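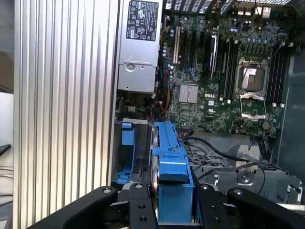
## Burness Lead Arm

The Lead Arm is a hand-held twin of your working arm. You move the one on your side of the bench, the other copies it, and the whole session is saved as a demonstration you can train from. No pendant, no waypoints, no typing in joint angles until teatime.

We built it for fiddly work. Our own test bench is mostly old desktop PCs, and the drive carrier is the job everyone wants to try first: blue plastic, a finger either side, cables close by and a metal cage to catch on. Marisol Benavides has recorded 1,147 carrier demonstrations for us and has opinions about Dell cases that we can't print here.

**In the box**

- Lead Arm with trigger grip
- Bench clamp (fits tops up to 40 mm thick)
- Foot pedal: start, stop, bin that one
- Mirzaei wrist camera bracket - camera not included, sorry

**Good to know**

- Records joint positions, grip opening and wrist video at 125 Hz, or video at whatever your camera can manage
- Trigger travel is adjustable, for people who squeeze everything like a lemon
- Works with Gurance followers out of the box. Other arms need a settings file and a free afternoon

Returns accepted within 14 days, to our Clulstead address. Please take the clamp off your bench first.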